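Unit 6: Comparing grippers on household objects

Reading before the lab: Matei's handout on contact models, sections on point and line contact only. The section on soft fingers is covered in the next unit.

The purpose of the exercise is to compare two finger geometries on the same arm: the flat parallel pads (Brindberg) and the tapered fingers (Grukport). Arm, controller and motion limits stay fixed. Only the fingers and the tool center point offset change between runs. Students who forget to update the offset will see a constant error along the approach axis, and their data cannot be used.

Mugs are a useful test object for this comparison. A mug can be grasped by the rim, by the handle or across the body, and each option favors a different finger. Wide pads need clearance on both sides of the body. Tapered fingers can enter the opening with little clearance and either close on the wall or open against it from inside. The cost is a small contact area, so the mug can rotate about the contact line when it is lifted.

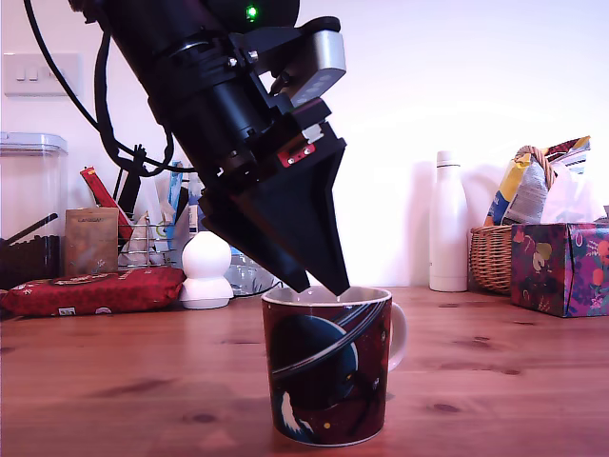
Background clutter is left in place for all runs. It affects path planning on the approach and segmentation in the camera image, and a gripper that does well only on a bare table has not been tested properly.

Procedure

Mount the fingers and run the zero routine with the jaws closed. Set the force limit before powering the jaws – the controller keeps the last value used. Run 100 attempts per finger type, divided equally between rim and handle grasps. Return the mug to its start mark after each attempt and rotate the handle according to the run sheet.

Record for each attempt: finger type, grasp type, handle angle, outcome, and slip if observed. An attempt counts as a success when the mug is lifted clear of the table and held until the controller reports a stable pose. Contact with any other object is logged separately and does not by itself make the attempt a failure.

Reports go to Eino Pesonen by the end of November. Include the raw log along with the table of success rates.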